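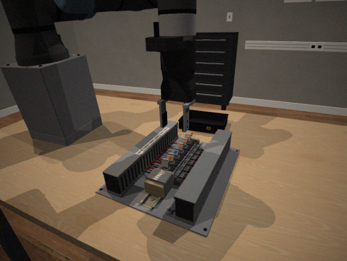
What changes for panel builders when a robot arm takes over part of the terminal work? The hours spent pushing small parts onto a rail go down, and the hours spent checking, documenting and correcting go up. Whether that is a good trade depends on how the shop writes the new job.

I have worked in control panel assembly long enough to have an opinion on this, and I spent October at the Pirkby shop while its first cell, named Usar, was being planned. The planning was done largely in simulation. I think that was the right order of work, and I think management drew the wrong conclusion from it.

Start with the task. A small panel is a mounting plate, two wiring ducts, a rail between them and a row of terminals and connectors on the rail. The parts are light and the spacing is tight. A person doing this for a full shift bends the neck forward and works with the fingertips. Sigrún Bach, the senior builder at Pirkby, has had 2 operations on her right hand. She was in favor of the cell from the first meeting, and her reasons were medical.

The difficulty is access. A gripper has to come down between the duct wall and the neighboring terminals without catching a conductor. Human builders solve this by moving the wires aside with a finger, a step that appears in none of the work instructions. Esben Ketilsson, who wrote the cell specification, found it only after he sat at the bench with a notebook for several mornings. 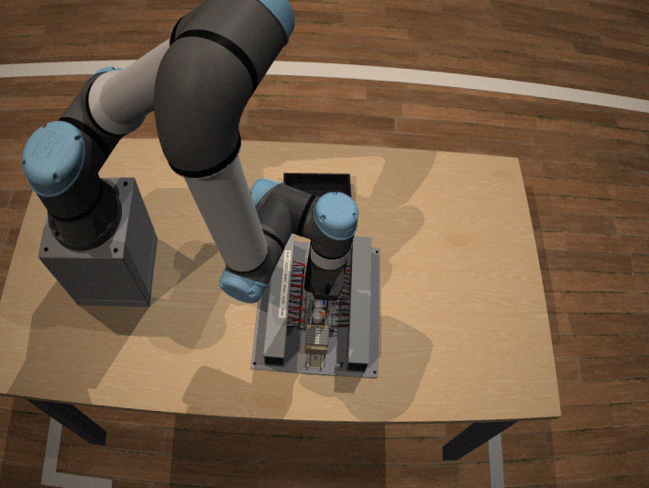

Simulated cell: arm and gripper over the panel, with wire bundles on both sides of the central channel.

The shop's job file for the year listed 3190 panels. Of these, 1816 used a layout the cell could in principle handle. The rest had door wiring, odd rail heights or customer-supplied parts. Management read those numbers as a staffing ratio. I read them as a sorting problem. Somebody must decide, panel by panel, which bench the work goes to, and that decision needs a person who has built both kinds. It is skilled work and it was missing from the budget.

The second change is less visible. When the routine panels leave the manual benches, the difficult ones remain. A builder who used to have an easy job after a hard one now gets hard jobs all day. Average time per panel at the bench rises, and on a chart this looks like the people are slowing down. Snædís Ingvarsson raised the point in writing before the cell was approved. The reply said that performance targets would be reviewed "in due course." They should have been reviewed first. A target based on the old mix of work has no meaning under the new one.

Training is the third matter. Apprentices at Pirkby learned on simple panels, where a misplaced connector costs a few minutes. If every simple panel goes to the arm, the apprentice starts on work that is too hard, or watches. I would hold back a fixed share of routine panels for manual assembly and accept the cost. Svend Fogh, who runs production, calls this paying twice for the same job. I call it the training budget, and it should be entered under that name.

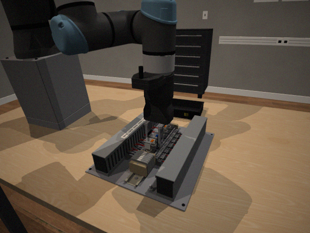

Gripper fingers between the slotted duct wall and the terminal row, in simulation.

A word on the simulation itself. It is good at reach, clearance and collision checks, and changing a rail position on a screen is cheap. It is weaker on the things builders know by feel: how a stiff wire springs back, how a connector sits when it is nearly but not fully seated. The builders should be in the room when the model is reviewed - with paid time for it, and with the authority to reject a step. At Pirkby they were shown the model after the layout had been frozen. Sigrún found a problem with the part bin position in her first viewing, and it went onto a list for the next revision.

My position is simple enough. Buy the arm. Write the sorting job into the pay scale, recalculate the bench targets before the first production panel, keep some easy work for the learners, and put the builders' names on the review sheet beside the engineer's. The Usar budget had a line for spare gripper fingers and none for any of these.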